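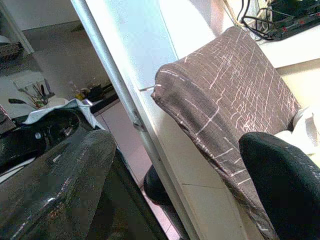
Will the reading rooms in Weritz stay open after the grant ends?
The Weritz room will stay open until the end of June, and we are still looking for money for the months after.

Progress report to the Cusesance Fund
Project: Evening reading rooms, Weritz and Farah
Prepared by: Elias Matar, project coordinator
Date: 12/20/25

1. What was done in this period

Both rooms were open on the evenings we promised in the plan, except for one week in Farah when the heating was repaired. We registered 62 new readers, most of them parents who came first with a child and later asked for a card for themselves. Together the readers borrowed 793 books. This is more than we expected, and the shelf of easy novels in Weritz is now often half empty.

The conversation circle for adults has met nine times. At the beginning people were shy and I had to prepare many questions. Now they bring their own subjects — the last one was how to write a complaint to a landlord, and we stayed longer than planned.

2. Difficulties

The catalogue program from Cistent was delivered late. Until it came we wrote all loans by hand, and copying them afterwards took a lot of working time. Three titles are still missing in the system, although the books are on the shelf.

In Farah the bus timetable was changed, and the last bus now leaves before we close. Some older readers stopped coming for this reason. I have written to the bus company and wait for an answer.

3. Money

Spending follows the budget in all lines except printing, where we paid less, and transport of books, where we paid more. I ask your permission to move the rest of the printing money to transport. The receipts are sent separately.

4. Next steps

In January we will open the Farah room one hour earlier, so that readers can catch the bus. We will also order more easy novels and large print books. The talks with the town of Weritz about the rent will continue — I will inform you as soon as there is a written offer.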